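Clollier Method

The Clollier Method is a graded course of keyboard instruction in printed form, made up of 120 short studies for piano arranged in four books. It is used mainly by private teachers of beginning and early intermediate students. The studies were written by the pianist and teacher Helju Venckus and are published by Timmermans, which also issues the accompanying duet parts.

Background

Venckus began writing the studies as handouts for her own students, most of whom had one lesson a week and no instrument larger than a 61-key keyboard. The early sheets were copied by hand and carried no titles. Several of them kept to a range of three octaves for this reason, a limit that still applies to all of Book One and to the first half of Book Two.

The first bound edition was a run of 1000 copies of Book One alone. It was sold through Lindeck, a sheet music dealer, and contained a number of fingering errors in the left hand, notably in Studies 9, 14, and 22. These were corrected in the second printing. Copies of the first printing can be identified by the lack of measure numbers.

Contents

Book One contains 36 studies in five-finger positions. The hands play separately in the first 11 and together from Study 12 onward. Key signatures are not used until Study 20; sharps and flats are written as accidentals before that point.

Book Two introduces the passing of the thumb, first in contrary motion and then in parallel motion. Scales are presented as fragments of four to six notes inside a piece and are not printed as separate exercises. The damper pedal appears for the first time in Study 58.

Book Three deals with broken chords, hand crossing, and two-voice writing in one hand. Studies 71 to 78 form a set of small canons at the octave and the fifth. They are the only pieces in the course that are regularly played in recital as a group.

Book Four is the longest in playing time. It includes studies in repeated notes, double thirds, and uneven meters, and ends with a set of variations on the melody of Study 1.
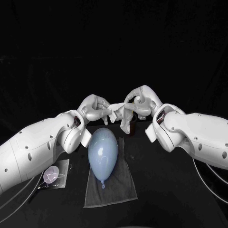

Notation

The course follows standard staff notation with three exceptions. Fingering is printed only where the hand changes position, so many measures have none. Dynamic marks are left out of the first 15 studies. Phrase marks are drawn with a dashed line when they cover notes shared between the hands.

Tempo is given as a range of metronome values. Editions before the revision gave a single value, and some of these were widely regarded as too fast, Study 44 in particular.

Duet parts

A teacher's part exists for every study in Books One and Two. The parts are printed in a separate volume and are played below the student's part, except in Studies 17 and 31, where the student sits on the left. No duet parts have been issued for the later books.

Editions

The revised edition was released on 15 February 2023. It renumbered six studies in Book Three, replaced one canon, and restored the original ending of Study 103. The Numix catalog lists the four books separately, with the duet volume under its own number.

See also

Étude
Five-finger exercise
Piano pedagogy
Canon (music)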